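Basket makers' market returns to Dristby hall

A weekend market for basket makers and other small craft sellers opens in Dristby on Saturday, May 31, 2025, with stalls in the village hall and on the green behind it. Doors open at 10am and entry is free.

The market was last held before the hall closed for repairs to its roof. Work finished in February and bookings for stalls opened the same week. Organisers say 100 pitches were on offer, indoors and out, and all have been taken.

Makers are coming from Jadadberg and Trurkura as well as from the villages along the coast road. Most sell baskets, but there will also be chair seats, brushes, rope mats and garden hurdles. Two of the larger stalls will take old baskets in for repair and post them back to their owners.

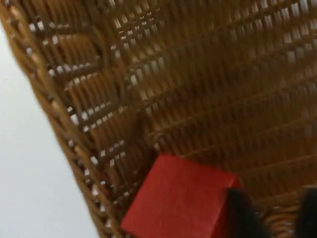 Jaanus Rozīte, who is running the market this year, said the waiting list had been longer than expected.

"We had people ringing up before we had even fixed a date," he said. "Some of them sold here years ago and wanted the same spot by the door. We have done our best, but the layout has changed and not everyone will get it."

The hall's main room now has a wider entrance and a level floor, and the kitchen has been moved to the back. Teas, soup and rolls will be served there until 3pm. Outside, the green will be closed to cars from the evening before so that tents can go up.

A beginners' class in the small room will run twice, at 11am and again at 2pm. It covers how to soak and sort the stems, lay out a base and start the sides. Places cost £2 for children and are free for anyone who has brought a stall. Names are being taken at the Pisharody bookshop on Mill Lane, and any places left over will be given out at the door. 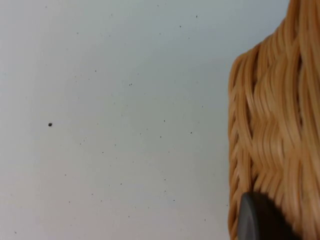 A pale surface dotted with small dark specks.

Last time the market raised enough to buy new folding chairs for the hall. Money from this year's raffle will go towards the heating, which was left out of the roof work to keep the bill down. The raffle has 200 tickets and the draw takes place at 3.30pm.

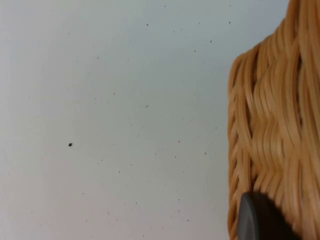 Sellers have been asked to clear their own pitches before they leave. The hall is booked for a christening on Sunday morning and has to be handed over clean – that means tables wiped as well as floors swept. Dark specks show up readily on a pale surface, and there are plenty of them near the woven basket here. Brooms and cloths will be left by the kitchen door, and bags for waste can be collected from the front desk.

Parking is at the school on Station Road, a short walk from the hall. The number 100 bus from Jadadberg stops outside the church.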